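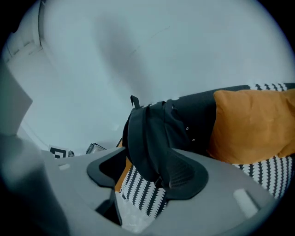

A plain pale wall with a faint scratch or hairline mark, and a light strip along the foot of it.

Freshening up a living room without moving everything out

A pale wall and a patterned sofa show up different kinds of dirt, so they need different treatment. Start with the wall. Dust it from the top down with a dry microfibre cloth, then do the strip along the bottom, where fluff collects.

Fine scratches are easiest to find with the light coming from the side. Rub a damp cloth over the line first, as a good many turn out to be scuffs and wipe away. If a fingernail catches in it, use a little fine filler on a fingertip, leave it overnight and touch it in with a small brush. Keep the paint thin at the edges. We used the last of a tin of Stornulis matt on ours and the patch took 2 coats.

Write the paint name and the date on a bit of masking tape and stick it inside a cupboard door. Tins rust and labels fall off.

Now the sofa. Take off the loose cushions and any throws before you do anything else, and shake them outside. Vacuum the seat with the upholstery nozzle, then push the crevice tool down the back and sides. Black fabric shows every hair, and a slightly damp rubber glove dragged in one direction will lift what the vacuum leaves behind.
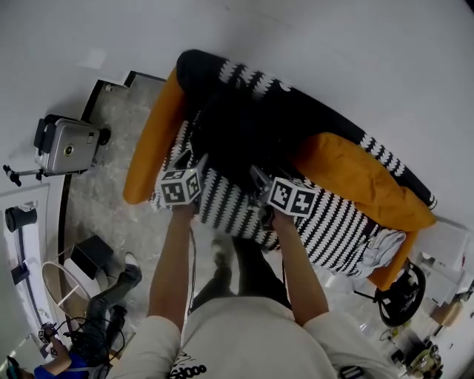 Black and white zigzag sofa with orange cushions and a light grey cloth on the seat.

Bright cushion covers should be washed on their own the first time, inside out and cool. Orange can run. Put them back on the pads while they are very slightly damp and the creases mostly drop out, but leave them somewhere airy to finish drying.

A throw or cloth left on the seat looks untidy within the hour. Fold it in three lengthways and hang it over one arm - it stays put better there.

For smells, sprinkle bicarbonate of soda over the seat, wait an hour and vacuum it up. Fumgate fabric spray also does the job, but try it on the underside first and let it dry. Cables on the floor can be gathered with a strip of hook and loop tape before you vacuum round them.

Last updated July 21, 2022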